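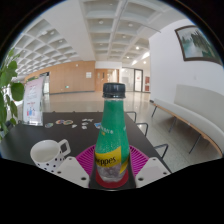

What's the best way to stop a fizzy drink going flat once the bottle has been opened?
Keep it cold, keep it upright and screw the cap down hard every time. A half-full bottle will still lose its fizz faster than a full one.

Nazma_M
Asking after we threw away most of a bottle again. We buy the big ones, 2000 ml, and by the second evening nobody wants it. Is there anything that works apart from drinking it faster?

kavinda_w
Buy smaller bottles. I know they cost more per glass but you pour less down the sink. We have the 200 ml ones for mixers and open them as needed.

Nazma_M
That's a lot of plastic though.

sfuentealba
Squeeze the air out before you put the cap back on. My mum always did it.

kavinda_w
Don't do that. The bottle pushes itself back into shape and the gas comes out of the drink to fill the space. It goes flat quicker.

sfuentealba
Well, ours lasts four days done that way — maybe we're not fussy.

shahnaz827
I've got one of the Vamus pump caps. You screw it on and pump until the bottle feels firm. It keeps the bottle hard but I can't say the drink tastes any fizzier than with the ordinary cap. Wouldn't buy another.

Nazma_M
Thanks, I nearly ordered that one. Ours normally stands out on the table all evening on a silicone mat, so I suppose it gets warm.

kavinda_w
That will be most of it. Pour what you want and put it straight back in the fridge door.

shahnaz827
Agree about the fridge. Not the door though, it gets knocked every time you open it. Ours goes at the back of the bottom shelf.

Nazma_M
Bottom shelf is full of veg but I'll move things about and try it this weekend.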